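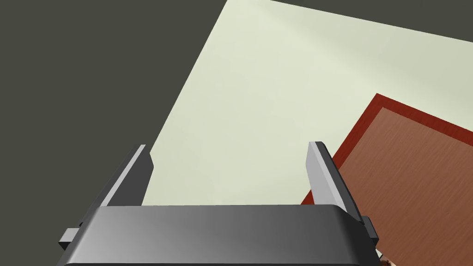 ## 4. Disclosure Rules and the Local Legislator

Before we turn to our results, it is worth spending a little time on how financial disclosure works in Gondmont, because so much of what follows depends on it (and because we ourselves misread the rules more than once when we began!). Members of the regional assembly must file a statement of holdings each April, covering their own assets and those of a spouse. The statement asks for the name of each company and a broad band of value. It does not ask when the shares were bought, and that small gap shaped a good deal of our work.

We gathered the statements from the assembly's reading room, where they are kept on paper, and matched them by hand against the roll of recorded votes. A member was treated as having an interest in a bill if the statement listed a company that the bill would plainly touch. Deciding what "plainly" meant took longer than we would like to admit. A road bill touches a paving firm, of course, but does it touch the bank that lends to the paving firm? We settled on a narrow reading and left the bank out, knowing that some readers would have drawn the line elsewhere.

Figure 3 sets out the path of a statement from filing to public release. The step that matters most for our purposes is the review by the assembly clerk, who may send a statement back for correction but has no power to impose a fine.

Alongside the statements we mailed a survey to 600 registered voters in two towns, Funo and Hapeta. We chose these towns with some care. They are close in size and share a newspaper, but Hapeta's member had been the subject of a long and rather bitter public argument over shares in Drallik, a water supply company, while Funo's member had reported no holdings at all. We had expected Hapeta's voters to be much better informed about the disclosure rules. They were more likely to have heard that the rules existed, and yet they were no better at saying what the rules required, and many believed that owning shares in a regulated company was already against the law.

That mistaken belief deserves a fuller treatment than we can give it in this section, and we return to it in our discussion of the survey's open-ended replies. For now we simply note that it was common among supporters and opponents of the member alike, and that people who held it tended to favor stricter enforcement over any change in the rules themselves.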